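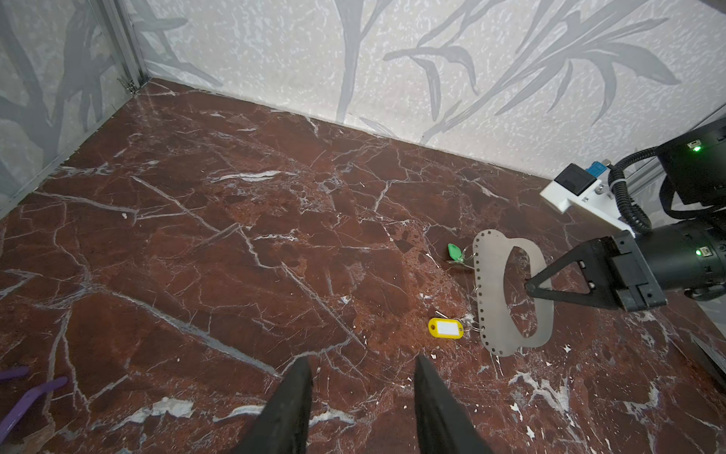 İlker Tokgöz put it this way at the review meeting: a cell with two arms does not have twice the faults of a cell with one arm, it has the faults of each arm and then the faults of the space between them. He asked that this sentence be written on the first page of the report, and it was.

Chapter 3
Faults in Shared Workspaces

3.1 The Lornora stop

In the two chapters before this one we studied a single arm and the ways in which it may fail alone. Now we come to the case where two arms work over the same piece of floor. We begin with a fault from the Lornora cell, dated March 13, 2022, because it is small, well recorded, and caused no injury.

The task at Lornora was the handling of keys. Key tags are attached by a ring to a metal plate with small holes, and the arms must hold the plate, take a ring and free it. One arm holds and the other arm pulls. The two controllers were supplied by Clostenix, and the program which shares the work between them is called Jellix.

On the day of the fault, the holding arm closed on the plate and reported a firm grip. The second arm began to pull. After 900 milliseconds the holding arm lost its position signal, and its controller went into a protective stop, as it should. The second arm received no message of this. It continued to pull against an arm which was now locked, until its own force limit was reached at 113 newtons. 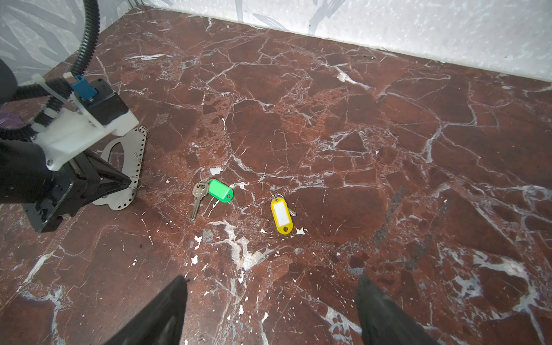
The force limit therefore did its duty, but it was the last barrier and it should have been the second. The first barrier is the shared stop: when one arm stops, the other must stop also. In Jellix the stop message was sent on the same line as the ordinary position data, and when this line was busy the message waited its turn. The log shows 16 messages standing before it.

The engineer on duty, Ms Tatlı, pressed the emergency button and then did something which we recommend to every student. She did not move the arms by hand. She first copied the logs of both controllers, and only after this she cut the power and released the grip. If the power is cut first, this type of controller loses its most recent entries, and the cause can remain unknown.

3.2 Terms used in this chapter

Shared workspace: any volume which two or more arms can reach, also when they do not reach it at the same moment.

Protective stop: a stop made by the controller itself after it finds an error. It is different from an emergency stop, which a person starts.

Coupled load: an object held by two arms together. A force made by one arm is felt by the other through the object.

We shall next examine the coupled load in more detail, beginning with a rigid plate held at one edge.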